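How a Pencil Is Made

A pencil has two main parts: a core that makes the mark, and a case that holds the core. The core is often called "lead", but it contains no lead. It is a mixture of graphite and clay. Graphite is a soft, dark form of carbon.

What is the core made of?

Graphite on its own is too soft to make a good core. It is ground to a powder and mixed with clay and water. The paste is pushed through a small hole, and a long, thin string comes out. The string is cut into lengths, dried and baked in a very hot oven. The baked cores are then soaked in wax or oil, so that they slide smoothly over paper.

Why are some pencils darker than others?

The amount of clay decides how hard the core is. More clay gives a harder core and a paler line. More graphite gives a softer core and a darker line. The letters printed on many pencils show this. H stands for hard and B stands for black. A 2B pencil is darker than a B, and a 5B is darker again. HB is in the middle.
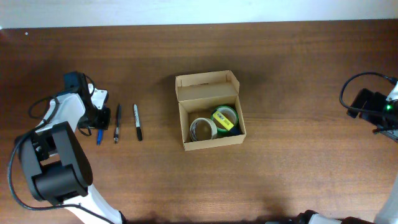

How does the core get inside the case?

The case begins as a thin, flat piece of wood called a slat. Cedar is often used, as it can be sharpened without splintering. A machine cuts a row of grooves into the slat. Glue is added, and one core is laid in each groove. A second slat with matching grooves is placed on top. The two are pressed together until the glue sets. This is known as a pencil sandwich.

The sandwich is cut along its length into separate pencils. Most are given six sides, which stops them rolling off a desk. They are then painted several times.

Why does a pencil make a mark?

The carbon atoms in graphite are arranged in flat layers. The layers are held together weakly. When the core is dragged across paper, some of them come away and catch on the tiny fibres of the surface. A rubber lifts the graphite off again.

Words to know

Graphite: a soft form of carbon.
Slat: a thin, flat strip of wood.
Fibre: a very thin thread. Paper is made of many fibres.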